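About Caltby

Caltby is a small company which teaches robots to do hand work. We started in one room in Irkier, and today we have 10 teaching stations. At each station a person moves the robot from a distance with a pair of handles, and the robot arm repeats every movement at the table.

Our longest project is called Tessier. It is about tools and toolboxes: to pick a tool, to lay it in the right tray, to take it out again. For one task we record 1,000 demonstrations before we train anything.
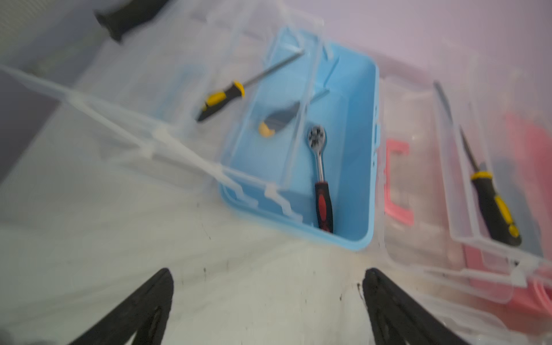 One of our customers wrote to us in March that she had expected to see programmers, and she found people who practice the same small movement until it is calm. We liked this remark very much. A new operator makes 293 practice runs with us before the first recording is kept, and slow, clean runs are valued more than fast ones.

We also give courses for companies that want to teach their own robots. The course is held in our Ploltanora workshop and every visitor gets time at the handles. Please write to us before you come, the groups are small.

Contact | © Caltby | Back to top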